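Sunday, October 13, 2024

Dear diary, I did not write for nine days and I must catch up, otherwise the whole project will be lost from my memory before I have to write the report.

Our student team has now officially the name Embridge. I wanted Sæther but half of the group could not type the first vowel on their keyboard, so I was outvoted. Marama Halliday made the logo in one evening and it is better than I expected.

We spent all of yesterday in the lab. I like it most when the big lights are off and only the pad is lit, because then everybody becomes quiet. Our exercise is simple to explain: two arms, one curved needle, a pad with cuts in it, and interrupted stitches which should be evenly spaced. To do it is another matter. In August I needed a whole afternoon for one knot. I pulled with the right arm as I would pull with my own hand, and my own hand feels when it is enough. The handles do not tell me this, so I have to read it from the thread. 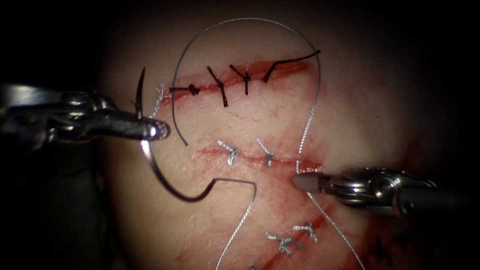 Needle in the left jaw, thread still to be brought round.

Marama says that my loops are too generous. She is correct. A big loop looks elegant but it wants to fall over the stitches which are already there, and then I lose a minute in lifting it away. I made a rule for myself and wrote it on the first page of my notebook: look at the tail before you move the needle. Under it I wrote the same in my mother's language, where it sounds much more severe.

My other duty is the stitch classifier, which we call Plullutano (please do not ask, it was late at night). It must look at short pieces of our recordings and say which step is going on: reaching, driving, pulling or tying. We have 415 pieces with labels. The plan says 1,000 by the end of term. I labelled 50 on Friday evening and my eyes were burning, and still I am not certain that "pulling" and "beginning to tie" are really two different things. I changed my opinion twice and had to go back to the start of the file. I should have asked the others before, not after.

In the afternoon we spoke of the competition rules again. Points are given for spacing and for tension, and time is only used if two teams are equal. I was relieved to read this. I am slow, but my spacing is not bad. For the dark thread I need more practice with the driver on the right side, holding the needle high and keeping the other instrument near without touching anything.

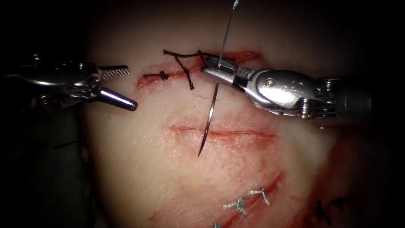
Hawi Dinsa thinks we should stop practising whole rows and do only the first throw of the knot, again and again, until it bores us. I answered that I am bored already, and Hawi said that in this case I am nearly ready.

So on the next lab day we will do only first throws. I must also return the Jeltora manual to the library, print the new label sheet, and buy tea for the team shelf. My shoulders hurt. I will go to bed early and label nothing.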